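The Striped One

The flat in Lindthorpe had one good table, and she had put it under the window so that she could see what she was doing. It was a big grey thing from an office that had closed down. It took up most of the room, and to get to the kettle you had to turn sideways.

Her sister had rung at breakfast to say she could come for the bags at four, if the bridge was open. There were three of them in the hall already, tied at the neck. The fourth was the one she had been putting off.

She tipped it out on the bed and brought the clothes through an armful at a time. Vests went in one heap. Trousers with a worn knee went in another, because her sister's boy would have the knees out of anything within a month anyway. She found a glove and then, inside a sleeve, a till receipt from the chemist in Tornwood, gone so pale that she could only read the total.

They had lived in Tornwood for two winters. The house was at the top of the hill, and the heating came on when it felt like it. The rent was 400 a month and the landlord came for it in person, standing on the mat in his socks. She had dressed the baby in layers there. By the time she had got the last one on, it was usually time to start taking them off again.

She folded the vests and put them in the bag. She folded the trousers. She made tea and drank half of it standing up.

The striped one was near the bottom. She had bought it at the market in Gedau, on the way back from her mother's, from a woman who had everything laid out on a blanket. It had cost 70 and she had thought that was too much. She had walked to the end of the row and looked at some saucepans, and then walked back. The woman had already put it in a paper bag for her.

It had been far too big at first. She had turned the cuffs back twice and still lost the hands. Then for one September it had fitted, and after that the arms were short and it went in the drawer.

She shook it out and laid it on the table with the hem towards the window. She smoothed the front with the side of her hand, and it wrinkled again by the pocket, where it always had. She pulled one sleeve out straight and looked along it for stains. There had been blackcurrant on it once. She couldn't find the place.
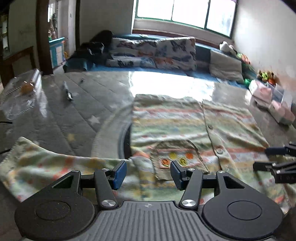 The striped one, with the four round patches on its pocket.

Two of the circles on the pocket had faces, or what she had always called faces. The other two were plain, one yellow and one orange. Her daughter used to put a finger on each face and say goodnight to it, and then she would do the plain ones as well, so they weren't left out. It had made bedtime longer. She remembered being short with her about it on at least one night, and wanting to get downstairs.

She tried the buttons with her thumb. She checked the stitching round the pocket. If there had been a hole she could have kept it back for mending, but she didn't find one.

At ten to four the phone went. The bridge was open and her sister was parked by Rathjen's, the bakery, and did she want anything?

"A small brown loaf," she said. "Sliced, if they'll do it."

"Are the bags ready?"

"Nearly."

She folded the sleeves in, then folded the whole thing in half and in half again. She put it in the bag on top of the vests. Then she tied the neck, carried it out to the hall and set it down with the others, and went back to wipe the table.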